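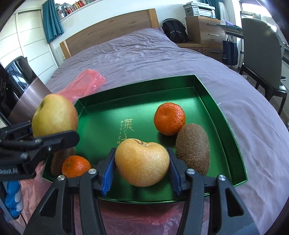
Section 4: First brine and start-up

4.1 Before you begin

This section covers the first batch in a Drendix fermenting crock fitted with the Saltora water-seal lid. It applies to the standard crock and to the tall crock. Owners of the tall crock should also read the note on weights in 4.4, as the tall crock is supplied with a split weight and the standard crock is not.

The crock, lid, weight and airlock cup must be washed before first use. Use hot water and a plain dish detergent with no added fragrance. Rinse until no foam remains. Do not place the weight in a dishwasher; it is unglazed on the underside and will take up detergent.

You will need:
Kitchen scale reading in 1 g steps
Non-iodized salt, fine or medium grain
Filtered or previously boiled water, cooled
Vegetables, trimmed and weighed
The Drendix weight and Saltora lid
A clean cloth

CAUTION: Inspect the crock for hairline cracks by filling it with water and leaving it to stand on a sheet of dry newsprint for an hour. If the paper is damp under the base, do not use the crock. Contact your retailer.

4.2 Working out the salt

Salt is measured by weight. Volume measures are unreliable because grain size varies between brands, and a tablespoon of flaked salt can weigh half as much as a tablespoon of fine salt.

For dry-salted cabbage, use 23 g of salt for each kilogram of trimmed cabbage.

For vegetables submerged in brine (carrots, cauliflower, green beans, small turnips), proceed as follows.

1. Place the empty jug on the scale and press tare.
2. Add the water. Record the weight in grams.
3. Multiply by 0.035. The result is the salt required, in grams.
4. Add the salt and stir until the liquid is clear.

Worked figure: 856 g of water requires 30 g of salt, to the nearest gram.

NOTE: Cucumbers are treated separately in Section 6. They require a stronger brine and a shorter first stage.

4.3 Filling the crock

1. Stand the crock in its final position before filling. A full crock is heavy and should not be carried by the rim.
2. Pack the vegetables in layers, pressing each layer down with a closed fist or a tamper. Leave no large voids against the wall.
3. Stop at the fill line moulded inside the crock. The space above it is needed for rising brine in the first days.
4. Pour the brine slowly down the inside wall until the vegetables are covered by two fingers' depth.
5. Lay one whole cabbage leaf over the surface and tuck in its edges.

Dry-salted cabbage normally makes its own brine. If the cabbage is not covered after one day, top up with brine prepared as in 4.2. Do not top up with plain water.

4.4 Fitting the weight and lid

1. Lower the weight onto the cover leaf with the unglazed side down.
2. Press until brine rises over the top of the weight.
3. Wipe the rim and the channel with the clean cloth.
4. Seat the lid in the channel and turn it a quarter turn in either direction to confirm that it sits flat.
5. Fill the channel with water to the lower mark.

Tall crock only: fit the two halves of the weight one at a time, with the join running across the handles. A join running front to back allows the halves to tip when the crock is moved.

CAUTION: Never clamp, tape or otherwise fasten the lid. Gas must be free to leave through the water channel — a fastened lid can lift suddenly or crack the rim.

4.5 The first stage

Keep the crock between 18 and 21 °C, out of direct sunlight and away from the stove. Bubbling in the channel usually starts on the second or third day and slows after a week. In a cool basement it may take longer to start.

Check the channel every morning and top up as required. Do not lift the lid during the first 4 days. After that, limit inspection to once a week.

A flat white film on the surface is generally kahm yeast and may be skimmed off with a clean spoon. Fuzzy growth of any colour, pink discolouration or a putrid odour means that the batch must be discarded and the crock cleaned as described in Section 9.

4.6 Moving to cold storage

When the flavour is sour enough, transfer the vegetables and brine to clean jars, cover the contents with brine and refrigerate. Label each jar with the vegetable and the month. Metal lids will corrode where brine touches them; use plastic lids where available.

Replacement weights are listed as part 457 and are sold singly. The split weight is sold only as a pair.

Text for this section prepared by Manolis Gkikas. Salt tables checked by Chalerm Khunthong, Birnbridge.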